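What the arms changed for us

I have worked for Naqvi for six years, most of them in packing. We put together small kits for schools and clinics: a few items in a bag, a label on the bag, the bag in a carton. In May I was moved upstairs to the group that is trying out the two-arm machine, and people from the floor keep asking me what goes on up there. I got tired of giving the short answer, so I'm writing out the longer one.

The first thing to know is that it's slow. On a good shift, a packer on line two finishes 546 kits. The arms did 66 on their best day, and I was standing next to them the whole time. Management knows this. The plan, as it was given to us, is that the arms take over the awkward items that come in small numbers, and the lines keep the regular kits. Whether that plan holds in two years I can't say.

Most of my day is spent at the table. I put things out, the arms try a pick, and I write down what went wrong. Scissors and tissue boxes and bags of candy are all on the list because kits really do contain that kind of thing, and because they behave differently from each other. A box has sides to grab. A plastic bag has no shape you can count on. 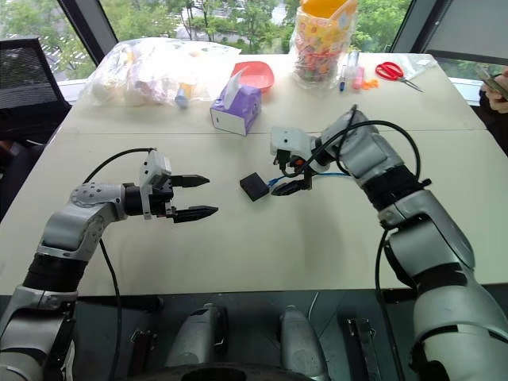

The sheet I fill in has a column for the item, a column for which arm, and a wide one for remarks. In the first weeks my remarks were things like "dropped it" and "missed." Ghazala Malik, who runs the trial, sat down with me and asked for more. Dropped it how? Did it slide out, or did the fingers close too early? After that I started writing what I would tell a new hire. Pick it up lower. Don't pinch a bag near the seal. I trained a lot of new hires on line two and it's close to the same job, except that a new hire laughs when you say it badly.

That was a change I hadn't expected. What I know about packing was never written down anywhere. Now there are 300 pages of it in a binder from me and two others, and the company has it. I have mixed feelings about this. I'm glad somebody asked. I also noticed that the binder doesn't get a raise and neither did I, at least until we brought it up. We did bring it up, and the three of us now have a different pay grade, with the word "technician" in it. It took from May until the end of summer.

The body side is better. My wrists hurt less than they did in packing, where you make the same turn with the same hand all day. My back is about even, because I lean over a table more than I should. I sit down when a run is going, and for the first month I felt guilty every time somebody from the floor walked by and saw me in a chair. 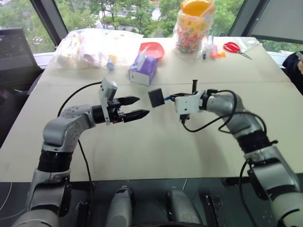 Downstairs it's more complicated. Two people left line two this year and their spots weren't filled. We were told that had to do with the Lostero contract ending, and it may well be true – that was 948 cartons a week and it went away in one go. But when you lose two coworkers in the same year that a machine shows up, you put the two together, and no memo is going to undo that. I said so at the staff meeting. Ghazala said she would ask for the staffing plan to be posted by the time clock, and it was, although it only goes to the end of the year.

My brother-in-law works at Drilura in Kistberg, where they put in arms a while ago. He says the work that went first was the work people complained about, and then some of the work they didn't complain about. He still has his job. He also does more paperwork than he used to, and he says the break room is quieter with fewer people on a shift.

If they start a second table I've asked that the next person come from line one, and that they get the new pay grade on the first day. Ghazala has it in writing. I also asked for a taller table.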